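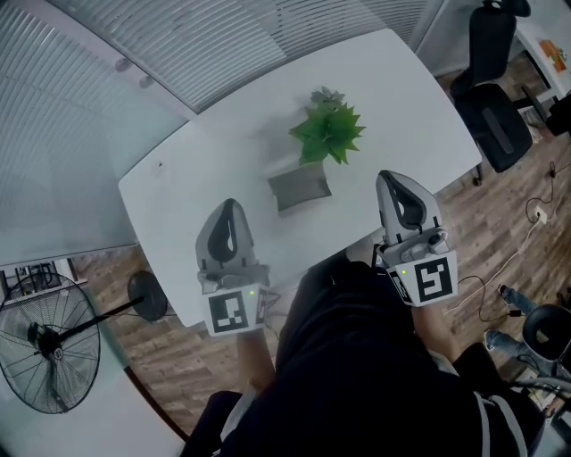
Merja Laaksonen wanted it minuted that she had asked for a real plant in May, had been promised one, and did not regard green spikes in a square grey pot as a reply.

Minutes of the Dodley House tenants' meeting, 21/09/2019

Apologies: MacDonald (by text, during item 2).

1. Last minutes
Agreed, with "fern" corrected to "fan" throughout. This alters the sense of item 4 quite a bit.

2. The plant
It is artificial and will stay. Skevitz said the last living one got more tea than water. Merja asked who had been giving it tea. The meeting moved on. Dusting to go on the rota under "watering", as the sheet is already laminated.

3. The white table
To be kept clear apart from the plant. Skevitz proposed a cloth. Merja said a table with rounded corners never looks right in a cloth, and there was a longer discussion of this than the minutes can support. No cloth.

4. The fan
The black standing fan remains beside the table until the weather makes up its mind. A request to move it to the upstairs landing was refused, the landing having had it all last summer.

5. Money
Prurnedix quoted £200 for a planted trough with monthly visits. The kitty holds some £100, part of it in foreign coins. Quote declined with thanks.

6. Any other business
Merja offered a cutting from her own spider plant. Accepted, on condition that it lives on the windowsill and gets no tea.

Action: Skevitz to find a saucer.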